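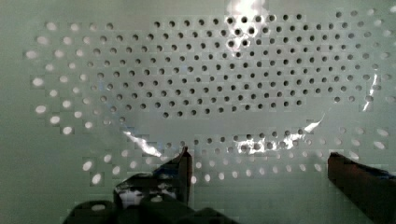 Week 3: Getting the wrist view back

So this was the week I stopped writing code and learned to use a hex key. Our arm (the whole class calls the cell Momura, after the name on the plate of the old bench it's bolted to) had been missing its targets since before I joined the project, and everybody assumed it was a software thing. I assumed it too! I spent most of my first two weeks staring at the logs from the wrist camera, and I could have saved myself a lot of coffee by looking at the bracket.

My job in the group is upkeep of the end of the arm, meaning the gripper, the two fingers, and the little camera up at the wrist. Gitau Muli has the base and the cables, Tülin Eren does the motion programs, and Tarık Öztürkmen built the table it all works over. Our supervisor is Bülent Akbulut, who mostly lets us get on with it and then asks one question that ruins the afternoon.

The green sheet with the punched holes is our check surface. Staggered rows of round holes turned out to be really handy for us, way better than the printed checkerboard I started with. You bring the gripper in close with the fingers open, save a view from the wrist, and see where the rows sit compared to the fingertips. If the camera has moved in its mount, the rows have moved too, and you don't need any math to notice it.

It does have a downside, and it took me a while to get my head around it. With light behind the sheet the holes come up bright white, and where there's shadow behind it they go dark, so one sheet gives you two kinds of hole in the same view. Ours had a big dark patch in the middle with white ones around it. My hole finder was written for dark spots on a light background. It loved the middle and ignored pretty much everything else, including the row between the fingers, and that row is the one I care about most!

Then there's the shine. The sheet is glossy enough to throw streaks, and a streak across a row makes the finder join holes together or skip them. I tried three fixes:

Turning the exposure down. Good for the streaks, bad for the fingers, which are dark already and just melted into one black lump.

Moving the desk lamp. This worked until Gitau needed the lamp.

Masking the streaks in software. Works okay if the mask is redrawn every time the arm changes pose, so I wrote a small script for it. It's called Nodlow and I'm not going to explain the name.

Now the bracket. The camera mount is held by screws that go into the wrist plate from the side, and two of them were loose enough to turn by hand. I felt pretty dumb. I took the mount off, cleaned the threads, put a drop of medium threadlocker on each screw and tightened them a little at a time, going across and back so the plate sat flat. Then I left it over lunch. Tülin ran her warm-up loop 60 times in the afternoon while I watched the rows, and I couldn't see any shift between the first view and the last.

While the tool was off I went over the fingers as well. There's a bit of blue on the right one, up near the tip, and I left that exactly where it was, because Nodlow uses the color to tell right from left. I wiped both fingers down with a dry cloth and checked that they closed square on a steel ruler. They did, on the first try, which has never happened to me before.

Still not happy with:

The cable loop at the wrist. It's fine in most poses, but when the last joint goes all the way around it pulls on the connector. Gitau wants to reroute it along the outside – I'd like a longer cable. We'll argue on Friday.

The finder on white holes. I've got it running twice now, once for dark and once for light, then merging the results. It gets confused where the holes go gray between the two zones. Dropping anything in between is my fix for the moment, and I know that's lazy.

The settings sheet. The old one from the Mamthorpe group lists the camera offset as 63 mm and I measured 60. Either they measured from a different face or the mount got swapped at some point, so I wrote both numbers down with a note saying which face I used. Please don't "correct" mine without a caliper in your hand.

Bülent's question this time was how we would know if the screws came loose again. Good question! I've put a paint line across each screw head and onto the plate, so a broken line means it has moved, and the green sheet check is now on page 17 of the lab binder as a start-of-session job. Tülin has already added it to her startup list. Next week I'm on the cable with Gitau, and after that I want to try a matte spray on a spare piece of sheet and see what it does to the streaks.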